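About Bosthorpe

We help small shops and labs work out what a robot is really going to cost them, before they sign anything.
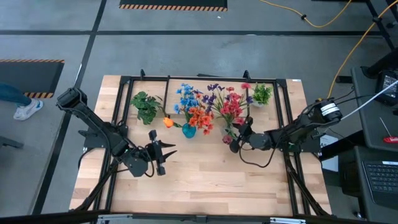 Kelly Camargo wrote to us in November to say that the quote was never the part that hurt. It was the stuff after the quote, the clamps and the cables and the second table, and by the time she'd added it up she had spent what she'd put aside for training. Could we please say that somewhere near the top of the page? So there you go, Kelly, near the top!

I'm Henryk Mazurek and I started Bosthorpe after years of buying equipment for other people and getting it wrong in all the usual ways. I once ordered a lovely pair of arms for a room with two outlets (both behind a cabinet). I've budgeted for a bench and forgotten the floor. These days I do the planning side with Hertta Hirvonen, and Joni Ahonen builds the test setups so you can see a thing running on a table before you pay for one of your own.

Most of what we plan is tabletop work. Two arms, an extrusion frame, a wooden top, and things to pick up. Flowers and vases are good for this, by the way. A thin stem asks a lot more of a gripper than a block does, and if your real product is floppy or light or an odd shape you want to find that out early, while you can still change your mind about the fingers.

How it goes: you tell us what you want done and what you have to spend. We come look at the room, or you send us measurements. Then you get a list in plain words, with the big items up front and the small ones after, and the small ones usually run to 34 lines or so by the time Hertta is finished with it. Floor tape is on there. So are hazard mats, power cables long enough to reach, a side table for the laptop and the screwdriver, and spare fingers. We also put in a line for the hours your own people will spend on it, which is the line everybody wants to cross out. Please don't.

We don't sell robots and we don't take a cut from anyone who does. If you've already got a quote from Oksanen or Zolport or whoever, bring it along and we'll read it with you. A first read costs $300 and a full equipment plan starts at $500, and if you go ahead with the plan we take the first fee off the second.

We've done 19 full plans so far. A few of them ended with us telling people to wait a year, and one (Sivia, hi!) ended with a much smaller cell than they came in asking for and a decent chunk of money left for year two.

If you want to come by and see a setup, write first so Joni can clear some time. Emerson Bezerra answers the mail and he's quick about it. Bring the person who'll be running the thing, too, even if they aren't the one holding the budget.

Prices on this page last checked 1/18/26.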